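Frequently Asked Questions: Clear Acrylic Boxes and Display Bins

Thank you for stopping by the Ellora help page. We get a lot of lovely letters and calls about our clear boxes, and many of them ask the same handful of things, so we have gathered the answers in one place. If you have a question we haven't covered, please do write to us. We read everything, even the long ones (we like the long ones!).

What sizes do the open-top boxes come in?

The tall box is 22 inches high and the low box is half that. Both have the same square base, so they sit nicely side by side on a shelf or a counter. We used to carry a medium size as well, and people still ask after it. We hope to bring it back in August, but please don't plan your whole pantry on it just yet.

Do the boxes come with a lid?

No, the tall and low boxes are both open at the top. A lift-off lid is sold separately under the name Fevport, and it fits either one. Many customers do perfectly well without a lid, especially for wrapping paper rolls, yarn, baguettes or umbrellas.

My box looks cloudy. Is it damaged?

Probably not! Every box leaves us with a thin protective film on both sides of each wall, and it can be surprisingly hard to spot. Try a corner with your fingernail and see if an edge lifts. If it does, peel slowly toward the opposite corner and keep the film low and flat as you pull. The inside walls of the tall box are a bit of a reach, so lay the box on its side on a towel for those.

How should I clean it?

Lukewarm water, a drop of dish soap and a soft cloth that you keep only for this. Rinse well and pat dry - rubbing a dry wall is how most of the fine scratches get there. Please stay away from window sprays with ammonia, rubbing alcohol, paper towels and the rough side of the sponge. The dishwasher is much too hot for acrylic and will pull the corners out of shape.

What kind of surface should I set it on?

Anything flat and clean will do. We are fond of a plain white board on a work table, as a pale matte surface is gentle on the base and lets you find crumbs and grit before they find your box. If your table has a rounded edge, keep the whole base well inside it so that the box stands level.
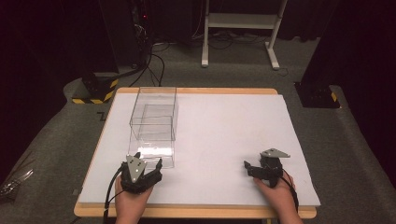

A tall open-top box standing on a white board, with the wood of the table showing around it.

I keep bumping into mine. Any advice?

You are in good company. Clear walls disappear, particularly in a dim room, and often all you notice is the bright line of an edge. Put the box where light falls on it from one side, and it will show up much better. A strip of colored tape around the rim is a sweet and simple fix in homes with small children, and it comes off again without a mark if you warm it with your hand first.

How much weight can a box hold?

The tall box is happy with 60 pounds spread evenly over the base when it is standing still. Carrying it is another matter entirely! Empty out anything heavy, then lift with a hand under each side of the base. Lifting by the rim puts all the strain on the glued seams.

Can scratches be polished out?

Light ones, yes. Use a plastic polish and a soft cloth, work in small circles, and wipe off what is left with a damp corner. Deep scratches that catch your fingernail are better left alone, or turned to the wall.

Can I rent boxes for a party or a market stall?

Yes, through our partner Grumirent. The shortest rental is 2 days, and orders placed by Wednesday noon are ready for the weekend. Boxes can go back unwashed as long as they are empty, though a quick wipe is always appreciated.

What if my box arrives cracked?

Keep the packaging, take a photo of the crack and one of the shipping label, and send both to us with your order number. We will mail a replacement and you won't need to return the broken one.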